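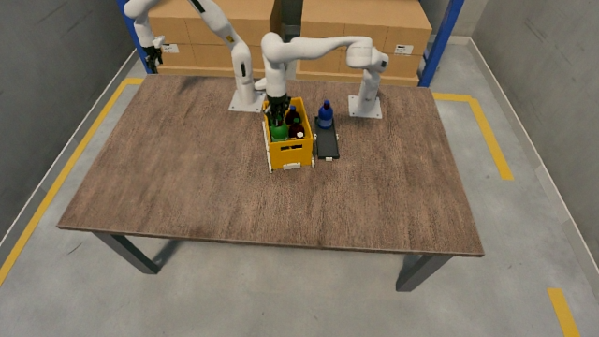
Dindell short film night, Sunday

gaston_st_projectionist
Anyone been before? Doors at 4 or is that when the first film starts? Website says both.

marnie_k
Doors. Films kick off once its dark enough in the hall, last year that was well after. Bring a cushion, the chairs are murder.

Trastamum
16 shorts is too many. Did the lot last April and couldn't tell you a thing about the back half.

marnie_k
Disagree, thats the fun of it. Dud one? Over in a few minutes.

Trastamum
The Gilani one wasn't over in a few minutes lol. Felt like a feature.

gaston_st_projectionist
I liked the Gilani one!! Best colour of anything they showed.

pete.from.dindell
Tahira Rajput is picking the program this time so should be tighter. Two intervals too. Food truck out front, cash only I think

Trastamum
ok two intervals helps. Still reckon cut it in half

marnie_k
Then go home at halftime, your favourite part anyway

gaston_st_projectionist
So doors at 4. Ta. Is there parking or do I get the bus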